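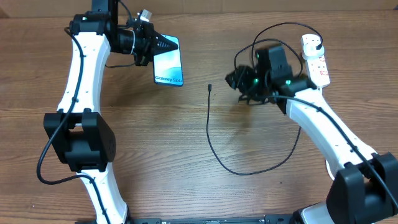

Galaxy S24+ held up in a black gripper, and the white power strip on the brown table.

November, after tea

New phone day! I've been putting this off since Salta, when the old one started dying on me by lunchtime, and now I keep finding excuses to pick the new one up. The screen is such a lovely soft colour, all teal fading to white, and I like the bit of blue on the edges too.

Moving everything across is the dull part. 1,778 photos to bring over, and I meant to weed them first but got lost in the ones from Unumberg (the foggy walk, the terrible soup, the goat) and deleted precisely 9. Oh well, they can all come! The bar said 62 per cent when I went to put the kettle on.
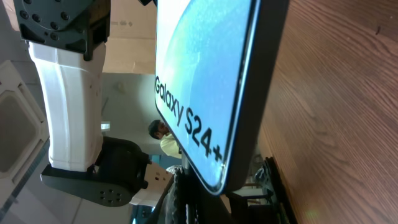 The name in big black letters, with that pale curve over the top.

Still to do: bank app, bus app, alarm for the morning. I want the old marimba ringtone back if I can find it. Must also ring Karabulut about a case before they shut, they had a dark green one in the window that I've been thinking about all week. And clear a socket on the power strip, so I can charge it there overnight.

Zoser crossword on the new screen in bed tonight. Can't wait!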